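Clekmont Tenant Support Program: Progress Report to the Lallier Fund
May 22, 2020 | By the Nasteo Housing program office
3 shares | 0 comments

Summary

The grant pays for move-in help and the first months of follow-up for households leaving temporary shelter. Since December we have placed 20 households in permanent apartments. The target for the full grant year is 30, so we are ahead of schedule on placements and behind on home visits, which stopped in March.

Placements

Of the 20 households, 11 moved into the Loureiro building and the rest into scattered units on the east side of Clekmont. All but one are still in their first apartment. The exception moved to a ground-floor unit for medical reasons, and we covered the second deposit from the reserve line.

Lease signings are now done by mail or in the lobby. The landlords have been cooperative, but the paperwork takes longer – 7 days on average from approval to keys.

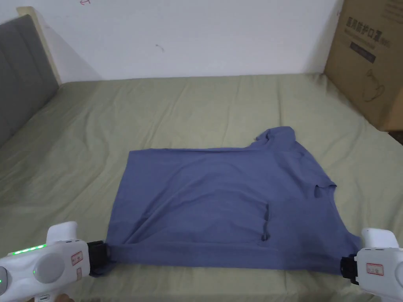

The deposit line is the one most likely to run over. Landlords outside the Loureiro building have started asking for two months up front, and roughly $1,000 per household no longer covers it. We would like to move unspent travel money to this line and will send a separate request.

Follow-up

Check-ins are by phone, once a week for the first month and twice a month after that. Most tenants answer. Two prefer text messages. The main topics are utility bills, unemployment claims and school closures. Repairs come up less often than we expected.

We planned a budgeting class for the spring and have put it off until the community room reopens. The workbook is finished and has been mailed to every household.

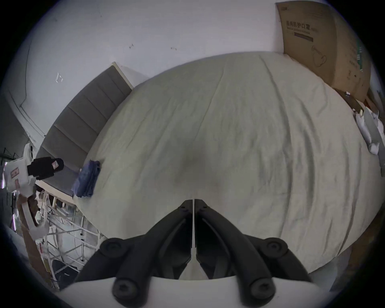 Next Period

– Place four more households by the end of summer
– Restart home visits when the county allows it
– Submit the budget change request
– Renew the Loureiro master lease, now in draft

Contact the program office | © 2020 Nasteo Housing | Back to top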